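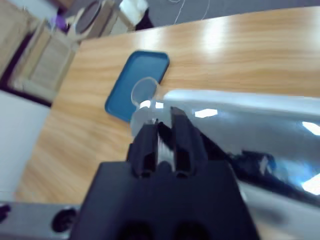
Do I need sailing experience to join the night watch crew at Avudach?
Sailing experience helps less than a strong stomach and a willingness to be told what to do at 3 in the morning by someone holding a mug.

Avudach runs a search and rescue boat, the Louro, out of Truveren harbour. We look for small craft in trouble, take people off them when asked by the coastguard, and fill in forms. The forms take longest.

We want deckhands for the February rotation. A rotation is eight weeks, in watches of seven hours, and your bunk will be shorter than you are. You'll keep a lookout, help launch the rescue dinghy, hand out blankets and water, and clean the heads. Applicants tend to skim that last bit.

You must be over 18, able to swim in clothes, and medically fit. Decent English is needed on the radio. Arabic, French or Tigrinya would put you near the top of the pile. If you get seasick, say so. Joaquim Frade, our skipper, does too.

Pay is 900 euros a month, plus food, cabin and travel to Truveren. Nelu Barbu does the cooking and takes a dim view of fussy eaters. First aid and dinghy training are given ashore before you sail.

To apply, send one page about yourself to the crew desk at the Jorar building, Truveren harbour. Please leave out the poem about the sea. We have several.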